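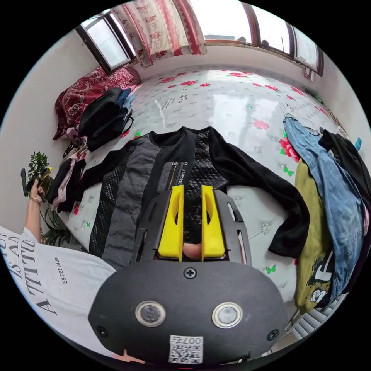
Buscar en el repositorio Búsqueda avanzada
28 de abril. Por Gregor Drummond
Tiempo de lectura: 19 min

3.2. Adquisición de demostraciones en entornos domésticos

El conjunto Kimaro reúne 4000 demostraciones de manipulación de prendas, registradas en 36 viviendas de Vakorport y Dredthorpe. Los operadores emplearon la pinza manual Terkari, dotada de dos dedos amarillos paralelos y de una cámara orientada hacia la zona de agarre (Figura 1). No se modificaron la iluminación ni el mobiliario, y se conservaron sobre la superficie de trabajo las demás prendas presentes.

Figura 1. Pinza manual sobre una chaqueta negra extendida en una cama, con otras prendas a ambos lados. La sábana estampada y la luz de las ventanas forman parte de las condiciones de registro.

La trayectoria de la pinza se estimó a partir de la secuencia visual y de las medidas inerciales. Se descartaron 254 demostraciones adicionales por pérdida de seguimiento, en su mayoría sobre tejidos con reflejos o de textura uniforme; ninguna de ellas se contabiliza en el total indicado.

3.3. Segmentación y anotación

Cada secuencia se dividió en aproximación, agarre, traslado y liberación. Dos anotadores revisaron los límites de forma independiente y las discrepancias se resolvieron mediante una tercera lectura. La partición de evaluación se definió por vivienda, de modo que ninguna estancia figura a la vez en entrenamiento y prueba.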